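Robots trained in simulated rooms learn to open doors they have never met

Pomari research team releases door-opening method and the rooms used to train it

For release Friday

A two-armed robot can learn to open unfamiliar doors by practicing in computer-built rooms where the surfaces keep changing, according to results released by the research group at Pomari. The method, called Nernel, uses ordinary color views from the robot's own cameras and needs no prior model of the door. 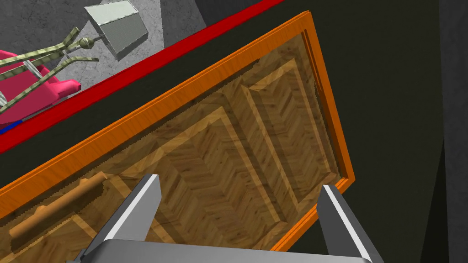
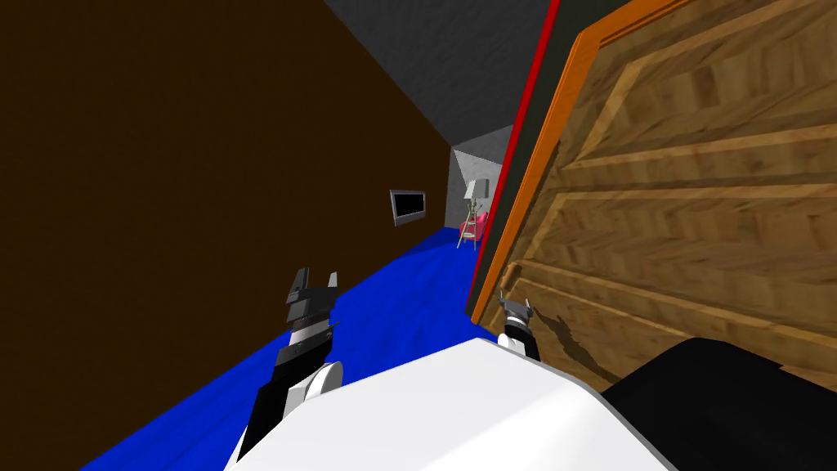 Simulated views from Nernel: a paneled door with an orange border, and the robot's grippers.

By Cengiz Akbulut, Pomari Research Communications

Doors remain a hard task for household robots. The handle is small, the arm has to approach it from a workable angle, and once the door starts to move the hand must follow an arc that the robot can only guess at. A mistake of a finger's width at the start usually ends with the gripper sliding off or pushing the handle sideways.

Most current systems deal with this by measuring the door first, or by training on the same few doors until the motion is reliable. Both approaches work in the lab. They do less well in a building where every room was fitted out by a different contractor.

Nernel takes a different route. The team built a generator that assembles rooms in software, with a door, furniture and a floor, and then assigns colors and textures to each surface at random. A floor may come out blue in one room and speckled gray in the next. A door may be given a parquet pattern that no carpenter would choose. The robot trains across 3,749 of these rooms and is scored on one thing only, how far the door has opened when the time limit runs out.

"We stopped trying to make the rooms look tasteful," said Akbulut, who also worked on the room generator before moving to communications. "If the robot sees enough odd doors, a normal one is just another door. The part it has to get right is where the handle sits and which way the panel swings."

The second part of the method concerns what the robot looks at. Nernel combines a wide view from the body, which takes in both arms and much of the room, with a close view along the gripper. Earlier versions used the wide view alone and tended to stop short of the handle. Versions that used only the close view did well once they had a grip but often started from the wrong side. The released version learns how much to rely on each view at each step, and the weighting shifts toward the gripper during the final approach.

The group tested the trained system on 187 simulated doors that had been held back from training. It opened 80 percent of them on the first attempt. A comparison system, trained for the same length of time in rooms with fixed colors and textures, opened fewer than half of the same doors. Both systems used the same robot model, the same starting positions and the same time limit.

Failures were sorted by hand. The largest group involved handles mounted close to the raised border of the door, where there was little space for a finger to pass. In the next largest group the robot took hold correctly but pulled in too straight a line and lost its grip partway through the swing. A smaller number of runs ended when the free arm touched a wall or a piece of furniture, which the scoring counts as a failure even if the door was already moving.

The results released here are from simulation. Trials on a physical robot began in February at the Kozan test apartment, using interior doors and kitchen cabinets, and will be reported separately. The team expects lower figures there. Simulated hinges move smoothly and simulated handles do not wobble – the doors at Kozan do both badly, and two of them stick.

Contact forces are the main open question. The simulator treats the finger and the handle as rigid, so the robot gets no useful practice in squeezing harder or easing off. The group is working on a version that varies friction and hinge stiffness in the same way that the current one varies surface appearance. Early runs train more slowly, and the team has not yet decided whether the extra time is worth it for light interior doors.

Training and testing were run on Pluvard, Pomari's in-house simulation package. Version 2 of Pluvard, which includes the room generator, is being made available to university and nonprofit groups along with the held-back doors and the scoring scripts. Training recordings are included for a subset of rooms. Commercial users can request an evaluation license.

Groups that publish results on the held-back doors are asked to report first-attempt success separately from success after retries. Retries raise the figure for nearly every system the team has tried, and mixing the two makes comparison difficult.

A technical report describing the training setup, the camera weighting and the full breakdown of failures is available on request from the Pomari press desk. Short video sequences of successful and failed runs can be supplied to editors in broadcast or web formats.

About Pomari
Pomari develops software for robots that handle objects in homes and small workplaces. Its research group works on simulation, grasping and two-arm control, and operates the Kozan test apartment for trials with physical robots.

Press contact
Cengiz Akbulut
Pomari Research Communications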